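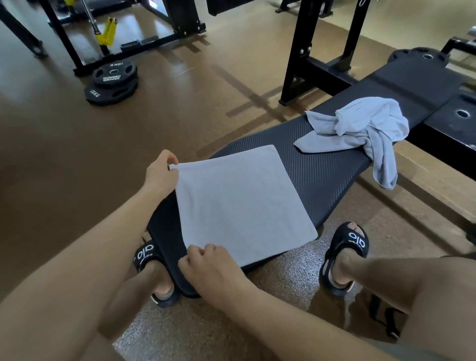 Shared equipment in recreation centers is touched by many people in the course of a day, and the habits of those people matter as much as the work of the cleaning staff. This report presents the results of a student survey on hygiene habits at the Brativwood recreation center, carried out for the course in community health. The survey covered three areas: the weight room, the stretching area and the locker rooms. The practice of spreading a towel over the pad of a bench before use, as with the light grey one on the black bench shown with this section, was treated as the main habit of interest. Wiping down the pad afterward was treated as a separate habit, and the two were never combined in the results.

Background

The center at Brativwood serves the town itself and the neighboring district of Skimmont. It had 1,000 active members when the survey opened in August. House rules posted at the front desk require a towel in the weight room, but the rules do not say what size the towel must be or whether it has to cover the pad. Members may bring their own or borrow one at the desk. Borrowed towels are washed off site by Rostami, a laundry service that collects every morning and returns the clean load the next day.

Method

A paper form with 12 items was offered to 700 members as they left the building. Of these, 553 forms were returned, and 512 were complete enough to use. The remaining forms had at least one full page left blank and were set aside. Forms were offered in the morning and in the evening. The midday period was left out of the schedule, and we recognize that retired members, who tend to come at that time, are likely underrepresented.

The form asked how often the member used a towel, where it was placed, whether the same towel was later used on the face, and how often it was washed. A blank space at the end allowed for written comments. No names were collected.
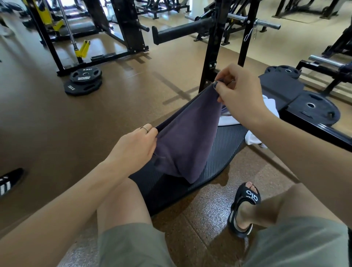 One respondent from Skimmont wrote that the rule had been clear enough for years and that the real trouble was the lack of hooks: a towel put down between sets ends up on the floor, and from there it goes back on the bench. Similar remarks appeared on other forms, and the point was added to our list of recommendations.

Results

Most respondents reported that they always or nearly always carry a towel in the weight room. Fewer reported laying it over the pad. The most common reason given for not doing so was that the towel slides during exercise, followed by the view that a quick wipe afterward does the same job. Members who bring a towel from home were more likely to use it for both the bench and the face. Members who borrow at the desk more often took two.

Answers on washing were less even. Some respondents wash a gym towel after every visit, while others keep one in a bag or locker for a week or longer. Several left this item unanswered, and one wrote only the word "sometimes."

Spray bottles are supplied under the Skodis label and kept at two stations near the entrance to the weight room. Respondents who train at the far end of the room reported using them less often — a finding that agrees with our own notes on the floor plan.

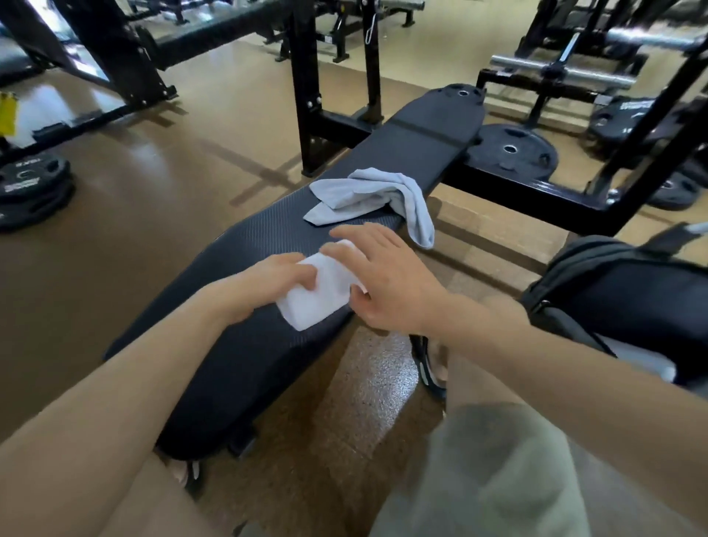 Distance also appeared in the answers about the used towel bin, which stands in the hallway outside the locker rooms. Members who finish at the far end must cross the whole room to reach it, and a number of them said they leave the towel behind and intend to collect it later.

Limits of the study

All results rest on what members said about themselves. People tend to report better habits than they keep, and no observation was carried out to check the answers. The survey was also limited to one building.

Recommendations

The posted rule should state that the towel must cover the part of the pad in contact with the body. Hooks should be mounted within reach of the benches. A third spray station and a second bin should be placed at the far end of the weight room. We further suggest that the desk offer a small second towel for the face at no added charge, at first for a trial period.

A copy of the blank form is held with the course office.

Submitted 2019-05-30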